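Nukau Wrist Set: README

Maintained by Mirela Prado. Last edited Monday, September 25, 2023.

Read this before you train on the set. Most of what follows is about what the data doesn't show, and we would like people to know that before they quote a success rate at us.

What this is

Nukau is a set of 681 episodes recorded on one robot by people driving it by hand. Each episode holds wrist video, joint positions, gripper opening and a line of text naming the task. The tasks are small household moves: pick up, put down, open, close, push aside. There are 28 task names. Several of them are the same task with different wording, and we left them that way because the operators typed them that way.

The set was made to answer one question, whether a policy trained mostly on wrist views could manage without a fixed overhead camera. We don't think 681 episodes can settle that. They might be enough to show that your loader works.

How it was collected

Seven operators took turns over the month of May. They had a short practice session first, and the practice runs are not in the set. Episodes were kept if the operator pressed the "done" key and dropped if they pressed "scrap". No second person checked those choices. A later pass by Cotby, our labeling tool, flagged episodes where the gripper never closed. Those are still included, with the field no_grasp set to true. Some are pushes and are fine. Others look like failures that somebody marked as done in a hurry.

Operators were told to vary their starting pose. Some did. Plot the first joint reading of each episode and you will see tight clumps, one for nearly every operator. A model can learn who is driving from that, and we suspect ours did.

Wrist views

The wrist video is not a clean view of a tabletop. The arm turns a lot between moves, and the camera turns with it, so expect steep tilts, stretches of plain white background and the robot's own equipment close up. In the view below, a tilted camera unit with two small lenses sits on a white bracket, with a purple cable looping over to the left and a black 3D-printed mount underneath. The big disc at lower right, with its rings of teal dashes, takes up far more room than anything you would want a policy to pick up.

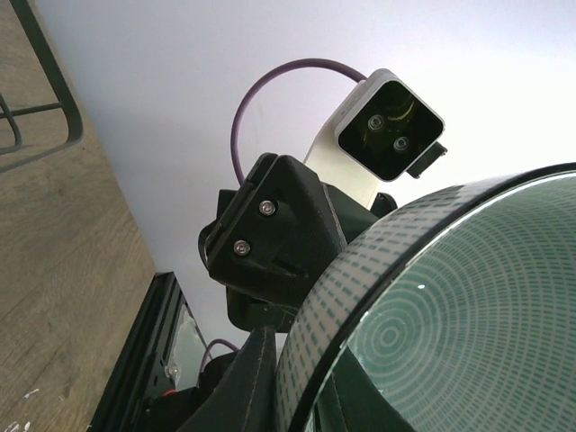 Should I crop or filter out the views that show mostly hardware?
Try it both ways and report both. Cropping helped our offline error and made no difference we could trust on the robot, so we ship the video uncropped.

Splits

The default split is random by episode. It is too easy, for the reason given under starting poses, and scores on it should be read with that in mind. Use the by-operator split in splits/heldout_operator if you plan to make any claim about new conditions. Even that one has the same robot and the same rooms in it.

Baseline

Our baseline, Kairys, is a plain behavior cloning model. Its action error on the random split looks good. We ran 150 trials on the robot and are not publishing a single overall number from them - the object positions were reset by eye, and two people scoring the same trial often disagreed. The raw trial notes are in eval/notes. Draw your own conclusions, preferably weak ones.

Known problems

Timestamps drift between the video and the joint log in longer episodes. Use the aligned files, not the raw ones.
Gripper opening is a commanded value. It does not tell you whether anything was held.
The text lines contain typos.

Loading

Files are read with the Harnus loader, version pinned in requirements. Newer versions change the order of the joint columns without warning. Report problems in the issue tracker and include the episode ID.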